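3. Lo que cambió en la mesa de devoluciones

Voy a contar esta parte en primera persona porque estuve allí, y porque las entrevistas no se entienden bien sin saber cómo huele y cómo suena el taller de Grimeo a primera hora. Es un taller pequeño que repasa devoluciones de accesorios de papelería y de viaje: neceseres, portalápices, bolsitas con cremallera, esas cosas que la gente compra de dos en dos y devuelve de una en una. Llega el saco, se vacía, se mira cada pieza, se cierra la cremallera, se comprueba la etiqueta y la pieza se va a la caja de reventa o a la de descarte. Antes de abril todo eso lo hacían a mano 15 personas repartidas en dos turnos. Ahora son las mismas 15 (lo digo ya, porque es lo primero que me preguntan siempre), pero lo que hacen a lo largo de la mañana se parece bastante poco a lo de antes.

El sistema, que en el taller todo el mundo llama Mimton aunque ese sea solo el nombre del programa, se encarga de coger la pieza, orientarla y dejarla lista para la inspección. La inspección sigue siendo humana. Yo llegué convencida de que lo difícil iban a ser las piezas pesadas o las rígidas y me equivoqué de medio a medio: lo difícil es la tela. Una bolsita blanda se arruga distinto cada vez que cae, la cremallera tira de un lado, la punta se dobla hacia abajo... y lo que ayer era un agarre limpio hoy es un pellizco de tela con medio dedo fuera. Durante las semanas de observación anoté 933 intentos de agarre, y en las entrevistas de después la palabra que más salió fue «blandito», casi siempre dicha con un suspiro.
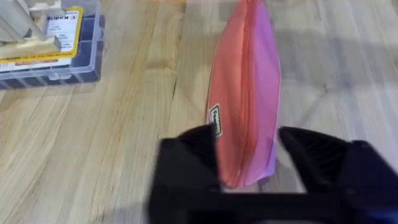

Con la tela vino también el primer cambio de oficio. Hadi Jaber, que llevaba 4 años en la mesa y era de los más rápidos cerrando cremalleras, pasó a dedicar buena parte del turno a colocar piezas para que el sistema aprendiera: en vertical, en diagonal, con la etiqueta a la vista, con la etiqueta debajo. Me lo explicaba mientras lo hacía, sin levantar la cabeza: «Antes miraba la bolsa. Ahora miro la bolsa como la va a mirar el otro». Le pregunté si eso le gustaba más o menos y tardó un buen rato en contestarme. Le gusta más a ratos, me dijo, y le cansa de otra manera — menos las muñecas, más los ojos.

Esa frase (la de las muñecas y los ojos) la oí con variantes en casi todas las entrevistas. Las molestias de mano y antebrazo, que en la primera ronda eran el tema estrella, en la segunda aparecen poco. A cambio aparecen el aburrimiento de esperar, la tensión de estar pendiente de un movimiento que no haces tú y una cosa que yo no había previsto en el guion, el silencio. En la mesa antigua se hablaba todo el rato porque las manos iban solas. Ahora hay que estar atenta y se habla menos. Una trabajadora del turno de tarde me contó que se enteró con una semana de retraso de que su compañera se mudaba, y que eso antes habría sido imposible.

El otro punto delicado es quién decide que un agarre está bien. La versión con un solo brazo dejaba la pieza más o menos donde caía, y la persona la recolocaba después, con lo que el ahorro se quedaba en nada. La versión de dos brazos permite repartir el trabajo, uno sujeta y el otro coloca, pero obliga a fijar por escrito cosas que la gente sabía hacer sin pensarlas. ¿Por qué extremo se coge un estuche que se estrecha en una punta? ¿Se sujeta primero el lado del tirador o el contrario? Dedicamos un sábado entero a discutirlo con el equipo y con la gente de Rawashdeh, la empresa que instaló el equipo, y salieron respuestas contradictorias y todas razonables. Al final se adoptó como criterio general empezar por el extremo más alejado del tirador (figura 2), con libertad para que quien supervisa lo cambie.
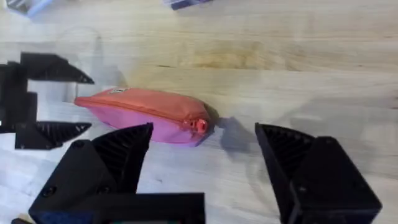
Figura 2. Estuche blando con cremallera entre las pinzas de los dos brazos, ambas abiertas.

3.1. Saber de mesa y saber escrito

Lo de ese sábado merece un apartado propio, creo yo. Cuando alguien del taller ve su manera de coger una bolsa convertida en una línea de un documento pasan dos cosas a la vez: se siente reconocido y se siente un poco desposeído. Varias personas me pidieron que en el documento figurase su nombre, y al principio la dirección dijo que no hacía falta. Ahora figuran. Parece un detalle menor y en las entrevistas ocupa páginas enteras.

También cambió la formación de quien entra nuevo. En Fanthorpe, el otro centro que visitamos, los nuevos empiezan ya supervisando y apenas tocan piezas, y cuando el sistema se para no saben muy bien por dónde seguir. En Grimeo se decidió que las dos primeras semanas se pasen en la mesa manual, con sacos de verdad. A mí me parece la decisión más sensata de todo el proceso, aunque reconozco que con dos centros no puedo demostrarlo, y la comparación de la sección 4 hay que leerla con esa cautela.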